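To: kitchens-list
From: Gonura Residential Programme, Household Standards Office
Subject: Re: Floor items and table setting in the shared kitchens

Dear list members,

The office thanks the households that wrote in after the April circular. Most of the correspondence concerned two sections of the kitchen guide, the one on items kept on the floor and the one on the shared table, and this message deals with both. The wording given below replaces the wording in the circular. The rest of the guide stands, including the pages on refrigerators and on the rotation of cleaning duties.

1. Items kept on the floor

The circular asked that kitchen floors be kept "clear of all articles at all times". Several houses pointed out that this cannot be done in a kitchen where the gas cylinder stands on the floor by design, and where a pedestal fan is the only source of moving air during cooking. The office accepts the point. The revised section distinguishes between articles that belong on the floor and articles that have come to rest there.

Articles that belong on the floor are the gas cylinder on its wheeled base, the pedestal fan, and any small table or stool used for storage. Each should have a settled position, and the position should be known to everyone who cooks. Articles that have come to rest on the floor include plastic bags, small containers that no longer fit on a shelf, and cloths. These should be picked up at the end of each cooking period by whoever is in the kitchen. The kitchen at Plilia has most of both kinds, and the revised section was drafted with it in mind. 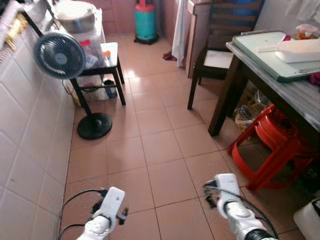 On July 28, 2023, a subscriber at Ayaaba wrote:

> With respect to the office, I think the circular starts from the wrong end. Things are on our floor because the counter is full, and the counter is full because the cupboards were laid out for one family and there are now several of us cooking at different hours. If you tell people to clear the floor they will put everything on the counter, and then there is no room to cut an onion.
>
> We tried this last year. We had a very tidy floor for a fortnight and a counter you could not see. After that the big pots went back down beside the wall and everyone was happier.
>
> I would like the guide to say what goes in the cupboards first. In our house the top cupboard holds jars that have not been opened since I moved in. I would also like it to say something about the fan. Ours gets moved so often that I have stopped looking for it in any particular place, and the cord is a worry when you are carrying rice water to the sink.
>
> Lastly, can we please have one rule about tea towels. There is a towel for hands, a towel for dishes and a cloth for the floor, and by evening they are all the same towel.

The office is grateful for this message and has taken up each of its points.

On cupboards. The revised guide will open with the cupboards, then the counter, then the floor. Households are asked to empty one cupboard at a time, to return only what has been used since April, and to place the remainder in a box marked with the name of the house. Unclaimed jars and dry goods that are sealed and in date may be offered to another house through this list. Goods that are open or out of date should be discarded. It is not necessary to empty every cupboard on the same day, and experience at Plilia suggests that it is unwise to try.

On large pots. A lidded pot that is in use most days may stay on the counter, at the end farthest from the place where food is cut. Pots used less often should be stored with smaller pots inside them and the lids upright alongside. The guide does not permit pots to be stored on the floor. The office understands that this will be unpopular at Ayaaba and has set aside a shelf unit for that house from the present allocation.

On fans. The fan should stand where its cord can reach the outlet without crossing the path between the stove and the sink. The cord should lie along the wall. A fan should not be directed at a lit burner, as the draught can disturb or put out the flame. Where a household finds that the fan must be moved during cooking, it should be switched off first and carried by the pole. Blades and grille should be wiped monthly with the fan unplugged, and more often in kitchens where a good deal of frying is done.

On gas cylinders. Cylinders are to be kept upright, with the valve within easy reach. Nothing is to be stored on top of a cylinder. Towels, paper and plastic bags should be kept well away from any burner, and a cloth should not be hung on the valve or the hose. A household that smells gas should put out any flame, close the valve if it is safe to do so, open the windows, leave electrical switches alone, and leave the kitchen before telephoning. This paragraph is unchanged from the circular and is repeated at the request of two houses.

On towels and cloths. The office proposes the following, and invites objections. The long towel hung beside the cabinet is for dry hands. Dish towels are kept folded in a drawer and brought out at washing-up. Floor cloths are to be dark in colour, so that they cannot be mistaken for either of the others, and are rinsed and hung outside after use. A cloth that has touched the floor is a floor cloth until it has been laundered.

On small packets. Sachets of spice, yeast, drink powder and so forth are the most frequent cause of clutter reported to us. A translucent box with a lid is recommended, as the contents can be checked without taking everything out. Bottles should stand upright in the box or be kept elsewhere. Tall bottles in a shallow box tend to tip when the box is lifted.

2. The shared table

The second group of messages concerned the table. The April circular said only that the table should be "left ready for the next meal". Some houses read this to mean bare, and others read it to mean fully laid. In one house both readings were in force at once, with the result that cutlery was laid by one resident and put away by another several times in the course of a day.

The revised section adopts a middle course. Between meals the table may hold serving bowls, bread in its wrapper, and cutlery for a person who is about to eat. It should not hold raw ingredients, post, medicines or chargers. Bread stays closed in its packaging until it is wanted, and the packaging is closed again afterwards with a clip or a fold. A wiping cloth may be kept at one side of the table, provided it is used for the table only.

A place is laid with the fork to the left and the spoon to the right, handles toward the diner. Where a dish is served in a wide bowl, the fork and spoon may be set together on the right-hand side, and this is the usual practice at Plilia. The office has no preference between the two and asks only that each house choose one. 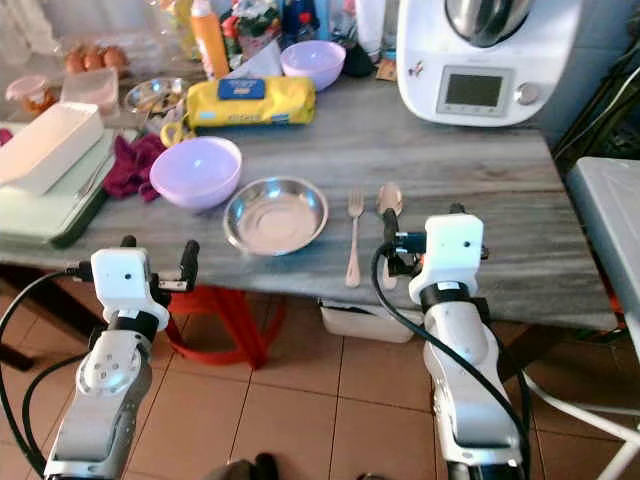
Bowls gave rise to more correspondence than the office expected. Steel bowls are durable and may be used for hot or cold food, but they become hot to hold and should be carried with a folded cloth. They are not to be put in the microwave. Plastic bowls are lighter and are preferred by residents with limited grip, but not all of them are suitable for heating, and the marking on the base should be checked. Plastic bowls that have become scratched inside should be retired from food use. They may be kept for buttons, pegs or seedlings if the household has a place for them outside the kitchen.

Matching bowls should be stacked together at the end of the day. Bowls of different materials should not be nested, as a steel rim will mark a plastic one.

Table tops with a marble pattern vary in what they will tolerate. Until a household is certain of the surface it has, it should use warm water and a little dish detergent, and avoid vinegar, scouring powder and anything abrasive. Hot pots go on a trivet in every case.

3. Allocation and returns

The office has $2,000 for storage items across the programme this year. Requests already approved are the shelf unit for Ayaaba and lidded boxes for Plilia. Other houses may apply for up to $146 each, and should state what the item is for and where in the kitchen it will stand. A rough sketch with measurements is sufficient. Receipts should be retained. Requests for replacement fans are handled separately under Asarix, the equipment register, and should not be sent to this address.

The revised guide runs to six pages. The office will print 40 copies, one of which is to be fixed inside a cupboard door in each kitchen, at a height where it can be read by all residents. Houses that would prefer large type should say so when replying.

Replies to the list are welcome on any of the above. Members are asked to keep the subject line as it is and to quote only the paragraph they are answering.

Yours faithfully,

Household Standards Office
Gonura Residential Programme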